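Jikari Members' Forum > Visits and Demonstrations > Busdale open day: comments invited

Renata Lis
Administrator
Members are invited to record their comments on the December open day at the Busdale site. A short report will go to Krishnan, who hosted us, and the views given below will be taken into account when the next visit is planned. Attendance was 66, against 40 places first advertised. The overflow was admitted to the second session at 2 pm.

Please keep remarks to the demonstration itself. Questions on travel claims belong in the other thread.

Padmavathi Menon
Member
I attended the morning session and wish to thank the hosts. The table work was the most useful part for those of us who teach. The arm was presented with toy food, a plate, bowls and a toaster oven, and the speaker took care to explain why household items are harder to handle than boxed parts.

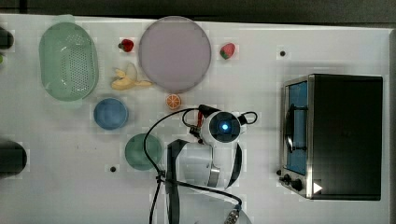 My one reservation concerns the time allowed. Our group had barely settled when we were asked to move on to the next room, and several people had questions about how the arm is taught a new task. I would ask that the table session be made longer next year, even if the welcome talk has to be cut.

Aldo Gentile
Member
I must respectfully disagree with the previous post. The welcome talk was the only point at which costs and upkeep were discussed. Those of us from Jivosstead came with a purchase to consider, and toy fruit does not tell a buyer a great deal. I would have preferred to see the arm at work on items of proper weight, over a full hour, with the failures counted openly.

Padmavathi Menon
Member
Mr Gentile's point on costs is accepted. It should be noted, however, that the event was advertised as an introduction and was open to schools.

Sivaprasad Alva
Member
I attended in the afternoon. With regard to the items used, there was also a can on the table in addition to the toys, and the speaker answered a question from the floor on how the grip is set for different shapes. I found the answer clear, although it was difficult to hear from the back row.
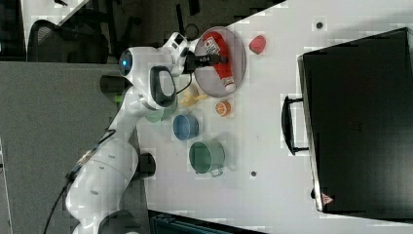
On the matter of failures, I did ask. The reply was that a record is kept and that it could be sent on request. I have written to ask for it and will post it in this thread if permission is given.

Aldo Gentile
Member
I am obliged to Mr Alva. If the record is released I shall withdraw part of my complaint. The remark about sound is correct. A microphone should be provided.

Nandini Thevar
Events Secretary
The following points have been noted for the report: the length of the table session, sound at the back of the room, and the request for a separate session for buyers. The last of these will need to be agreed with Krishnan and cannot be promised at this stage.

Members who have not yet returned their visitor badges are asked to post them to the office. Badge 1017 is still outstanding.

Sivaprasad Alva
Member
Badge 1017 is mine. It will be posted tomorrow morning with my apologies.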